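Teaching the Planner When to Let Go

The software group at Drilar spent most of the spring on a problem that takes a person no thought at all: taking one utensil out of a cup full of them. The arm could reach the cup. The fingers could close. What failed was the half second in between, when the planner had to decide which handle it was looking at.

Kanini Langat, who leads perception, traced most of the misses to depth. Polished metal reflects the room, and the old model read those reflections as surfaces. In March her team retrained it on 4,000 short demonstrations recorded with hand-held grippers in ordinary kitchens, and kept 652 more aside for testing.

The planner, called Flidier, now works in 2 stages. The first picks a handle and an approach angle. The second runs during the pull and watches for contact with whatever else is in the cup. If a neighboring utensil starts to move, the path is recomputed — usually a small tilt is enough.

"We used to plan once and hope," says Njoroge Shemweta, who wrote the second stage. "Now it can change its mind on the way up."

The steel spoon remains the standard test. In the demonstrations the fingers take it by the dark handle, bowl up, with chopsticks and a slotted spatula sharing the holder.

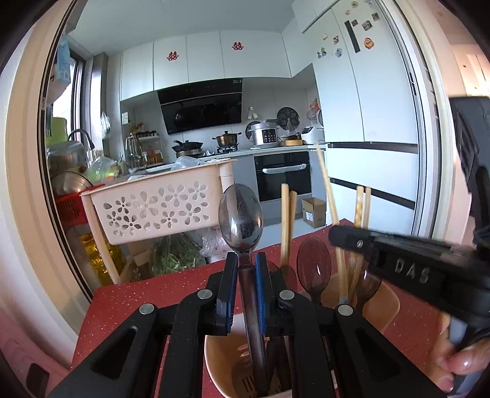
What is still missing

Flidier handles one arm at a time. Two-handed tasks are labeled by hand, and a batch takes Naomi Mugo 8 hours to check. She is writing a tool to line up the two recordings automatically — the first version is due after the summer.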